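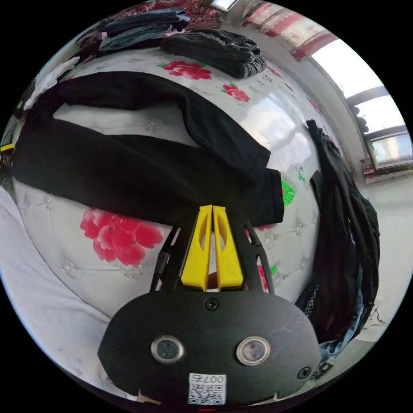
Que la campana de Verkport no volvería a sonar, según Elli Nurmi, ya se sabía desde antes de que ella naciera, y que a ver quién era el valiente que subía a una torre en pleno octubre para llevarle la contraria.

¡Pues yo! Yo, que llevaba meses soñando con esa campana, fundida en 1730 y muda desde la gran helada. Había leído todo lo que encontré sobre ella – que era poquísimo – y me sabía de memoria su nombre, Bognár, grabado en el borde con unas letras preciosas y torcidas.

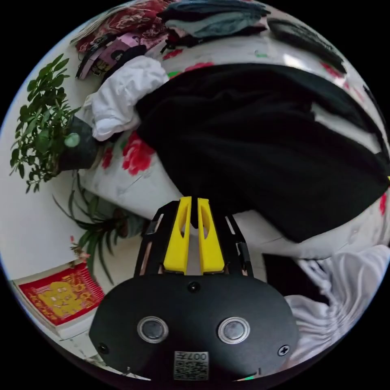 La subida

Szabolcs me esperaba abajo con un termo y una linterna que parpadeaba. Qué escalera, madre mía: estrecha, en espiral, con el viento cantando por las saeteras. Yo subía casi corriendo y él resoplaba detrás, preguntando cada poco si de verdad aquello no podía hacerse en primavera.

Arriba olía a piedra y a paloma. Y allí estaba Bognár, enorme, verde, guapísima. 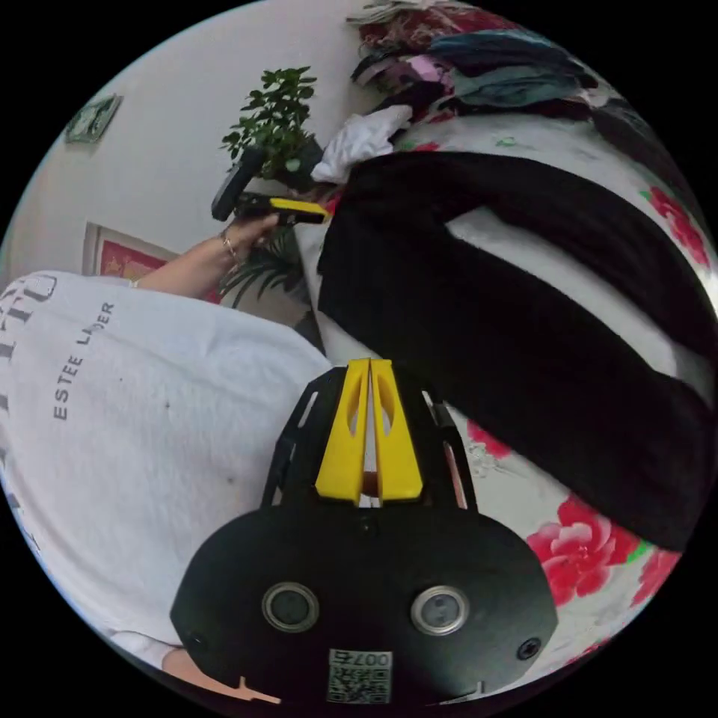

El badajo no colgaba del centro. Alguien lo había atado a una viga, tan bien que el nudo parecía parte de la madera, y entre el bronce y el hierro apenas cabía una uña. Quedaban casi tocándose, como esas dos puntas amarillas con su hueco en forma de lágrima, y a mí me dio una alegría tremenda, porque lo que está atado se puede desatar. Szabolcs sacó la navaja. Yo le pedí que esperase, metí los dedos en la cuerda y empecé a tirar hebra por hebra.

Tardamos hasta el amanecer.
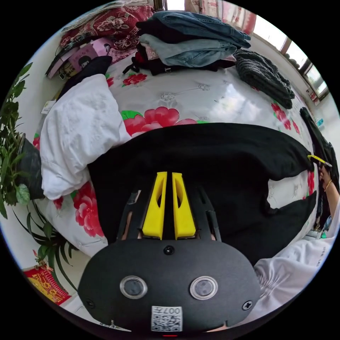
Cuando cedió la última hebra, el badajo bajó despacio, osciló y rozó el bronce – un roce nada más – y la nota salió por los cuatro arcos hacia el puerto. ¡Qué nota! Grave, dorada, larguísima. Se abrieron ventanas, ladraron los perros del muelle.

Elli salió a la plaza en bata y miró hacia arriba con la mano en la frente.

– ¡Otra vez! – gritó.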